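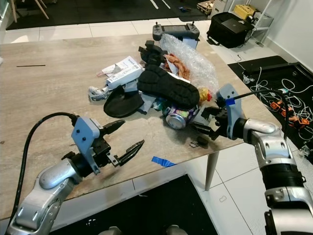
The sorting evening in September was for the things which have no obvious place. Every house has them, and when thirteen households of our building bring them down to one table, it becomes a small mountain. I was asked by Anastasia Stergiou to write something for the newsletter, as I was the person who complained most about the bins in spring. So I will try to explain what we learned, taking the things more or less in the order in which people argued over them. In one heap on the table there was a black shoe sole or slipper, a crushed drinks can with purple, green and yellow on it, a white box with a label, a big clear bag of bubble wrap and something orange-brown that was either a strap or a rope, all tangled. I think most of us would put half of such a heap into the grey bin without looking, and I did exactly this for many years.

Let me begin with the can, as it is the easiest. Cans go in the metal container, also when they are crushed. Bhupendra Singhal asked if it is better to crush them or leave them round. For our containers it makes no difference, and a flat can takes less space in the kitchen, so please crush if you like. Pour out what is left inside first. Last winter our metal container smelled like a brewery and attracted wasps even in the cold, and I do not wish to live through this again.

The cardboard was more difficult than I expected. A small box with a paper label and a barcode can go in the paper container as it is, you do not have to peel the label. Please open it and make it flat. If there is a plastic window, or a plastic tray inside, take this out. Roy Staniforth showed us how to open the glued side with the thumb, without scissors, and now I cannot stop doing it. A box which still closes well may also be kept. We have a shelf in the cellar, on the left after the bicycles, where you can leave good boxes for neighbours who are sending parcels. The shelf is 97 centimetres wide, and when it is full, it is full. Please do not build on the floor next to it.

About bubble wrap we had a real discussion. It does not belong in the paper container, even if it came in a box with paper. Clean bubble wrap is wanted by the Mornenia shop on the corner, where they pack glass and lamps. They take it in the morning until 9, at the side door, and they prefer big pieces. If the bubbles are mostly flat, they do not want it, and then it goes to the soft plastic collection with the bread bags. I have brought them two sacks already and they were very friendly, although one time I came too late and had to carry everything home again.

Then the shoes and slippers. A pair which can still be worn goes to the clothes bank, tied together by the laces or with a piece of string. Slippers have no laces, so put them in a bag and close it. A single shoe is of no use to the clothes bank, and a sole which has come away from the upper part is rubbish, I am sorry to say. Before you give up, however, ask Filippos Lambrakis on the second floor. He glues soles at his kitchen table with Flumasix, which takes one night under a heavy weight. He repaired my garden shoes in this way and they have survived the whole summer. He asks only that you clean the shoes before you bring them, and that you bring both.

For socks and cloth the rule is shorter. Clean and dry textiles go to the clothes bank, also if they have a hole, but not if there is paint or oil on them. Old cotton I cut into squares for cleaning the windows. My mother did this and I was ashamed of it when I was young — now I find it very sensible.

Straps and ropes cause trouble everywhere. They must not go in any of the recycling containers, where they wind themselves around other things. If the strap is good, untangle it, roll it and put a rubber band on it. There is a Zanetti biscuit tin next to the box shelf for these, and it was nearly empty when I looked. Those of you who have a balcony will know how often one needs a bit of rope.

Hard black plastic is the part where I must disappoint you. Most of the small pieces which fall off from something, or which came with something, are not accepted. Before you throw such a piece away, please think for one minute what it may belong to. Themis Makris threw away a part in August which was, as he found out later, the foot of his own fan, and the replacement cost him 55 euros with the delivery.

The next sorting evening starts at 8 in the same room. Bring one bag per household, please, not four. Batteries, medicines and paint we cannot take, and also no Grollus coffee capsules until we have found somebody who accepts them. If you have a question about some object in the meantime, put a note in my letterbox with your flat number, and write clearly. The last note I received said only "what about the brown thing?", without a name, and I am still waiting to hear more.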